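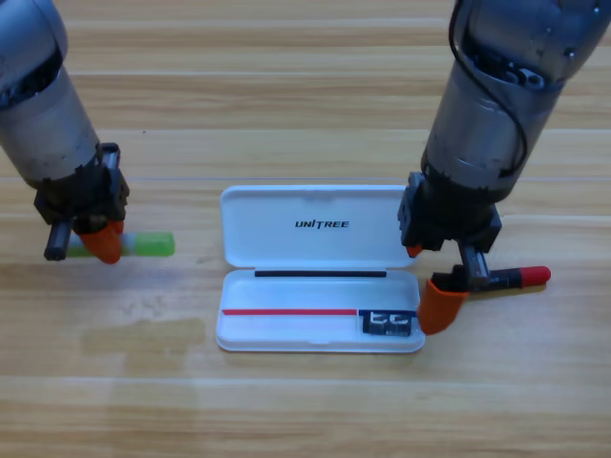 How to Sort Out a Drawer of Markers and Keep Them in One Case

Posted by Tracey Clegg, December 26, 2019

Markers end up everywhere. Ours were in the kitchen drawer, the bottom of two backpacks, a coffee can and a shoe box under the craft table. When I finally pulled them all together there were 311 of them, and a good part of those were no use to anyone. This page covers how to test a pile of markers, decide what to keep, and pack the ones you use most into a hard case with a lid. Allow an afternoon if you have as many as we did. A single drawer takes less than an hour.

What you need

A clear table
Scrap paper, a few sheets
A damp cloth and a dry one
A small dish of warm water
Rubbing alcohol, if you have permanent markers
A hard case with a lid that closes flat
Masking tape and a pen for labels
A bag for the ones you throw out

Choosing the case

Measure your longest marker with the cap on before you buy anything. Most full-size felt markers are under 6 inches, but highlighters and chisel-tip markers vary a lot, and some brush markers with two caps are longer than you expect. The inside of the case has to be at least a quarter inch longer than that. The size printed on the store label is usually the outside.

Plastic is the easiest to live with. It wipes clean, and a light color shows you right away when something is leaking. A hinged lid is better than one that lifts off, especially with children, who will lose a loose lid by February. I bought a Watach case with a plain inside and no molded slots. Slots look neat but they only suit one thickness of marker, and we have at least four.

Check the latch a few times in the store. If you can shake the case with the lid shut and it stays shut, it will do.

Step 1: Get everything onto the table

Go through the house once and bring back every marker. Leave the pencils and crayons for another day. Put them all at one end of the table and stand the open case in the middle, so you have room to work on both sides of it. Bare wood stains, and a permanent marker will go through one sheet of newspaper. If you care about the finish, put down an old vinyl tablecloth first.

Step 2: Take out the obvious trash

Anything without a cap goes in the bag. So does anything with a split barrel or a tip that has been pushed inside. Do not spend time looking for missing caps. Caps from one brand rarely seal properly on another, even when they seem to fit.

Step 3: Test each one

Draw a line as long as your hand on the scrap paper. Make it at a normal speed and without pressing. Sort into three groups as you go.

Good: the line is solid from start to finish.
Weak: the line starts pale or breaks up.
Dead: no color, or only a scratch.

Put each cap back on before you pick up the next marker, and push until it clicks. Yellow and light green are hard to judge on white paper under a lamp, so take those to a window. Pale highlighters can look dead when they are fine.

Step 4: Try to save the weak ones

For water-based markers, dip the tip in warm water for two or three seconds, blot it on the dry cloth, put the cap on and lay the marker flat. Leave it for 15 minutes and test again. Longer soaking washes the ink out of the tip and makes things worse.

For permanent markers, use rubbing alcohol in place of the water, with a window open. Dry-erase markers can sometimes be brought back by storing them tip down overnight with the cap on.

I got roughly half of the weak ones going again. If a marker fails a second time, throw it out.

Step 5: Wipe them down

Use the damp cloth on the barrels and around the rim of each cap. Dried ink on the rim keeps the cap from sealing, and that is how a lot of good markers dry out. Let them air dry before packing.

Step 6: Pack the case

Lay the markers flat, all the caps pointing the same way. Flat storage keeps the ink even from end to end, which matters most with double-ended markers. I put the thick ones along the back and the thin ones in front – they roll less when something heavier is behind them. Group by color if you like. My children wanted rainbow order and it lasted until dinner.

Do not fill the case to the top. Two layers are enough. With three, nobody looks in the bottom one and the lid starts to bow.

Step 7: Label it and store the rest

Put a strip of masking tape on the short end and write what is inside. Permanent markers should have a separate case on a higher shelf. Spare good markers can go in a zip bag with a label, also flat.

How many to keep out

We settled on 14 for each child and one shared set of highlighters. You can keep more, but the cleanup gets slower.

Keeping it that way

Test everything again twice a year. When a marker dies, it goes in the trash that day and a spare comes out of the bag. Put the case back in the same place every time – ours is on the second shelf by the back door.

Questions from readers

Kilian Kaufmann wrote to ask if a metal tin works as well. It does, if the lid is tight, though tins dent and the corners can rust in a damp room. Line the bottom with felt if the rattling bothers you.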